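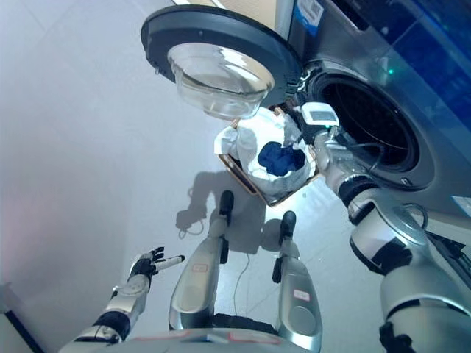 Clano Life Story Book

Surnano's hardback for anyone who has been meaning to write down where they came from. It holds 149 questions, starting with the street you grew up on and going right through school, first jobs, moving house and the people you still miss – and there's plenty of room to wander off the point!

We love the paper. It comes from Lesau, it's thick and creamy, and fountain pen doesn't show through. The book opens flat too, so you can write right up to the middle.
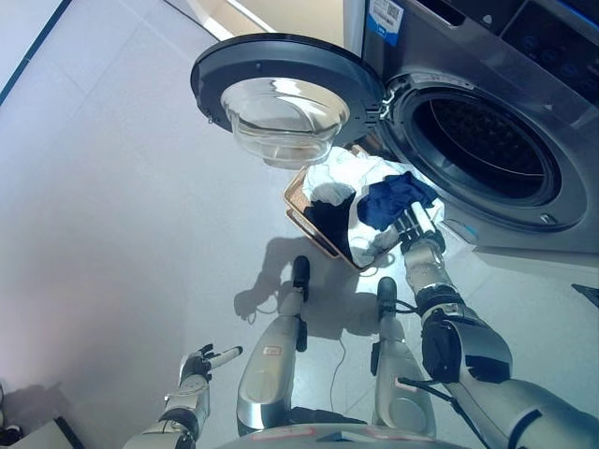 One buyer told us she skipped straight to the page on school dinners, filled it in one go and had to carry on in the margins, so could the next edition please have longer lines there?

It will, from March. The childhood chapter is getting two extra pages.

200 pages, two ribbon markers, cloth cover in Were green or navy. 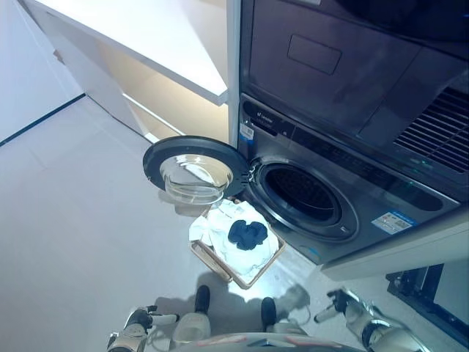
Leader washing machine, with dryer above

Refill sheets for the family tree section are sold separately.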